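Regional airline Calline wants to be flying 11 more turboprops within three years. Its fleet planning director, Alvar Hovland, is happy to talk about the order. He is less happy to talk about who will fly them, or what they will cost.
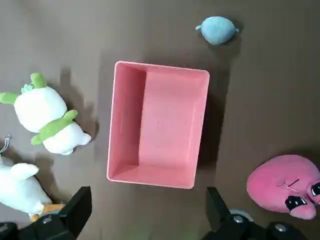 CLERODON, Friday, July 21, 2023 – The announcement in March spoke of "a step change in regional connectivity". Asked what that means, Hovland laughs. "More seats on more routes. I didn't write it."

The aircraft will come through the lessor Kyriakidis, with the first due next spring. Calline has promised first deliveries before, and the last batch turned up 10 months late. "We've built in some slack this time," says Hovland. How much? "Enough." He wouldn't give a figure.

Nor would he be drawn on the price. The carrier says fuel burn per seat will fall, but its own comparison sets a full new aircraft against an old one flying half empty.

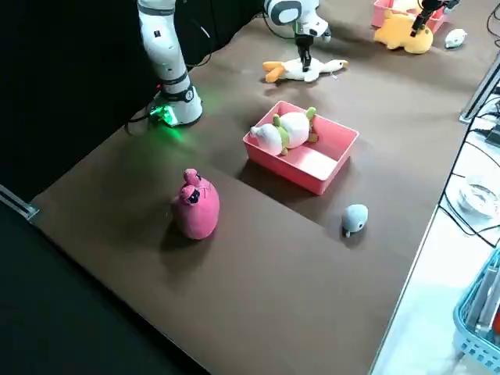

The toy duck on its back.

"It's a fair point," he concedes when this is put to him. "Average loads are roughly 70 per cent, so the real saving will be smaller. It'll still be a saving."

Crews are another matter. Calline needs 93 more pilots to run the timetable it has published, and has hired 40. Hovland says the rest "will come", and that the training firm Dekex has places booked for the winter.

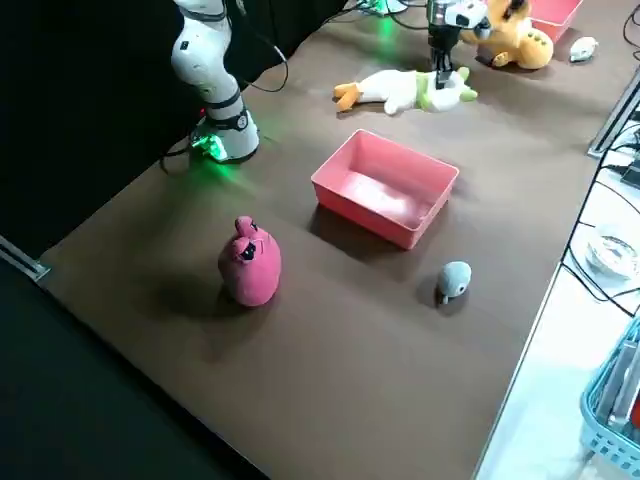 Kyriakidis takes a cooler view, and said in a written reply that delivery dates "depend on the customer being ready to accept the aircraft". Hovland read the line twice when shown it. "Well, they would say that," he said. "We'll be ready."

And if the crews aren't there? "Then we park a couple. Everybody does." Parked aircraft still cost rent – a detail missing from the March announcement.
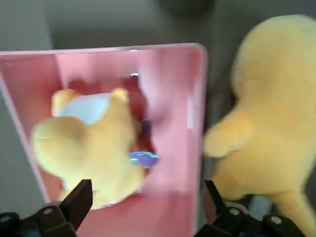
Which routes get them first

Hovland says island services come first, then the early business flights. He won't name airports before the autumn, and he wouldn't rule out dropping some thinner routes altogether. "I'd want to see the winter bookings," he says.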